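Irgendwo muss man ja anfangen

Gisela Meinecke lässt sich Zeit, bevor sie antwortet. Sie gießt erst Tee nach, rückt die Zuckerdose zurecht und erzählt dann, wie sie zum Aufräumen gekommen ist, also zum Aufräumen bei anderen Leuten. »Ich habe 82 Quadratmeter, und früher sah es bei mir schlimmer aus als bei jedem, den ich heute besuche«, sagt sie und lacht so herzlich, dass man sofort mitlachen möchte.

Seit neun Jahren hilft sie Familien, ihre Zimmer wieder in Ordnung zu bringen, seit Januar gemeinsam mit Luuk Mulder, der vorher Möbel restauriert hat und, wie sie sagt, »jedem Hocker noch eine zweite Karriere zutraut«. Utero haben die beiden ihr kleines Unternehmen genannt, nach einem alten Spitznamen von Luuks Segelboot — aber das ist eine längere Geschichte, die er lieber ein andermal erzählen möchte.

Womit also beginnt man? »Mit dem Papier, immer mit dem Papier«, sagt Gisela Meinecke. »Das liegt auf dem Sofa, das liegt auf dem Boden, und solange es da liegt, sieht man gar nicht, was man sonst noch vor sich hat. Dann kommen die Tücher dran, und erst danach rede ich über Möbel.« Der Eimer müsse dabei so hoch stehen, dass man sich nicht bücken muss. Ein Kinderstuhl tue es völlig, man brauche dafür wirklich nichts zu kaufen!
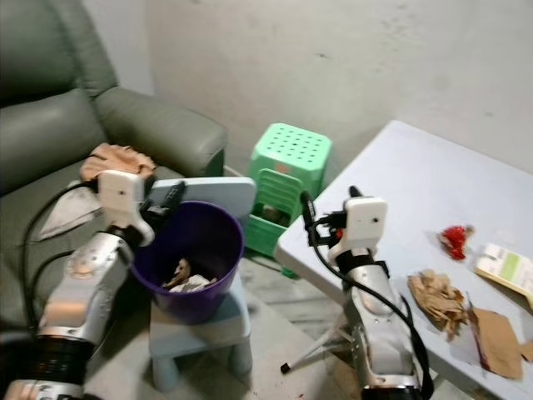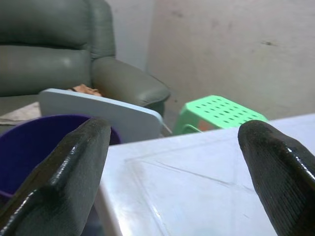
Der violette Eimer gleich neben dem weißen Tisch.

Luuk Mulder kommt beim Thema Tisch ins Schwärmen. »Ein Klapptisch ist das Beste, was man in so ein Zimmer stellen kann«, findet er. »Ich lege gern eine durchsichtige Folie darauf, dann kann man in Ruhe sortieren, auch wenn mal etwas klebt.« Alte Kindermöbel gibt er ungern weg, und bei Plastikhockern wird er regelrecht zärtlich — man könne darauf sitzen, etwas abstellen und, wenn sie unten offen sind, sogar noch etwas darunterschieben.

Ob die beiden sich manchmal streiten? »Über Sofas«, sagt sie. »Er will immer, dass sie an der Wand stehen bleiben.« Er nickt und nimmt sich noch einen Keks.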